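Friday, January 12, 2018

Channel balance on the Wasley transfers

I have now finished going through the second box of tapes from Floarea Marinescu, and can say with some confidence which of the two circulating versions of the Wasley concert is worth keeping. It is the one with the shorter running time. The longer one has an extra encore, but it was copied at least once more than the other and the cymbals have suffered badly for it.

For anyone who missed the earlier posts: the Tuấn Lâm Quartet played two sets in July at Wasley, recorded from the desk on to open reel at 7½ inches per second. Ferenc Bognár was on bass, Nhàn Mạch on piano. The drummer is not named on either box. The tapes were copied to cassette for the members of the group, and every version I had heard before this winter came from one of those cassettes.

The reel is a different matter. The left channel is 3 dB down on the right throughout the first set, which puts the piano well off to one side and makes the bass sound as if it is coming from the corridor. I assumed a dirty head at my end and cleaned it twice before checking the test tape, which played level. The fault is on the recording. Raising the left channel by 3 dB restores the piano to the middle and brings up very little hiss.
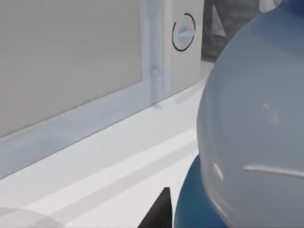 Speed was the next problem. The opening number, "Iletti", is in F on the published lead sheet and comes off the reel a little under a quarter-tone sharp. Pianos do go sharp in warm rooms, but not by that much, and the mains hum on the recording is sharp by the same amount. I used the hum as the reference and corrected the whole reel to 50 Hz. The correction holds steady for the first set and drifts slightly over the last 12 minutes of the second, where the machine's take-up side was probably dragging. I have applied a gradual correction there and left it alone otherwise.

With the pitch right, the tempos make more sense. "Alemayehu" has always been described as a fast piece, on the evidence of the cassettes. At the correct speed it sits at 232 beats per minute, still quick, but Bognár no longer sounds as though he is being chased. His solo runs for three choruses and the second is the best thing on the tape. He stays below the stave for nearly all of it and leaves out most of the roots.

The piano solo on the same number has a dropout 14 bars in. It affects both channels and lasts less than a beat. I tried patching it from the cassette, but the tone of the two sources is too far apart and the join was more obvious than the gap. The gap stays.

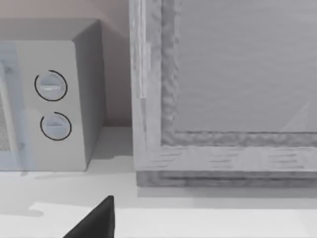 The second set is better balanced, so somebody at the desk must have noticed during the interval. It is also duller musically. The ballad goes on too long and the closing blues has a drum solo with the snare badly overloaded. I have not tried to repair the distortion. Software for this exists and I have used it on speech, but on drums it tends to replace one unpleasant noise with another.

Lộc Ngô wrote to ask whether the announcements would be kept. They will, except for the one before "Ustau", where the microphone was switched on halfway through a sentence with a very loud thump. I have faded in after the thump.

Files are 24-bit at 96 kHz, with no noise reduction. I have kept the flat transfer as well, uncorrected for level or speed, in case anyone disagrees with my reading of the hum. The third box is all rehearsal material on quarter-track tape, and I need to borrow a machine with the right heads before I can start on it.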